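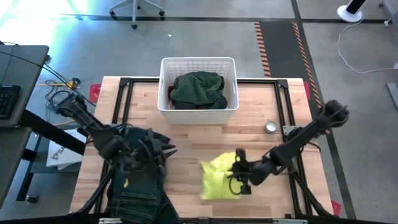
Frequently Asked Questions: Designer Applications and Show Participation

The answers on this page apply to designers, labels and graduates who wish to present a collection during the Sampaio Fashion Showcase, held each November at the Goneck Hall. Ticket holders should consult the visitor pages. Where an answer differs from the participation agreement, the agreement applies.

Eligibility and applications

Who may apply to show a collection?

Applications are open to independent labels, established houses and final-year students of a recognized design program. A label must have produced at least one complete collection before applying. Students are exempt from this requirement but must supply a letter from their program director.

May two designers apply together?

Yes. Joint applications are accepted from a maximum of 2 designers, who are treated as a single participant for scheduling and billing. One of them must be named as the main contact and will receive all correspondence.

What must the application contain?

A completed form, a statement on the collection of one page or less, a lookbook or set of sketches, and a list of the looks proposed for the runway. Fabric swatches may be sent by mail but are not returned. Video submissions are reviewed only when the form has been completed in full.

How are collections selected?

The selection panel is chaired by the program director, Rogério Siqueira. Panel members review each application separately before meeting to agree on the schedule. Work is judged on construction, originality and readiness for the runway. A panel member who has a business connection with an applicant does not vote on that application.

Will the panel give reasons if my application is declined?

Written comments are available on request to applicants who reached the final stage. The panel's decision is final for the season concerned. Unsuccessful applicants may apply again the following year.

Fees

Is there a charge to apply?

The application fee is $25 and is not refundable. Students pay no application fee.

What does the participation fee cover?

It covers use of the runway, standard lighting and sound, backstage hair and makeup stations, and a listing in the printed program. It does not cover model fees, travel, freight or special staging. The current fee schedule is sent with the offer of a place.

Can I withdraw after accepting a place?

Withdrawals must be made in writing. If notice is received 30 days or more before the opening night, the participation fee is refunded less an administrative charge. No refund is made after that point, except where the showcase itself is canceled.

Models and fittings

Does the showcase supply models?

Models may be booked through Kondier, the casting agency appointed for the season, or through an agency of the designer's choice. All bookings must be confirmed before the first fitting. Models must be at least 18 years of age and must present identification at check-in.

Where do fittings take place?

Fittings are held in the Rasen Rooms, on the second floor of the hall. Each participant is given a fixed time slot, which cannot be extended if others are waiting. Designers should bring their own pins, tape and undergarments. Steamers are provided.

Can garments be altered on the premises?

Small repairs and hems can be done at the sewing stations. Larger alterations should be completed before arrival. The stations close at 9 p.m.

Show day

How long is each show?

Solo shows are scheduled by the production manager, Wagner Nogueira, who will confirm a start time and running length with each participant. Group shows for graduates have one shared running order, and the sequence is not open to negotiation.

May I choose my own music?

Yes, provided that the necessary public performance rights have been cleared. Audio files must reach the production office before the technical rehearsal. Tracks supplied later will be replaced with music from the house library.

How many guests may I invite?

Each solo participant receives 100 seats for buyers, press and personal guests. Names must be submitted through the guest list form. Front row seating is assigned by the press office, which will take the designer's preferences into account where it can.

Is the collection insured while it is in the building?

The hall's policy covers the building and its equipment only. Participants are required to hold their own insurance for garments, accessories and samples, including in transit, and to send a copy of the certificate with the signed agreement.

When must garments be removed?

All racks must be cleared on the night of the show. Items left behind are held in the production office until the close of the season and may be collected upon proof of ownership.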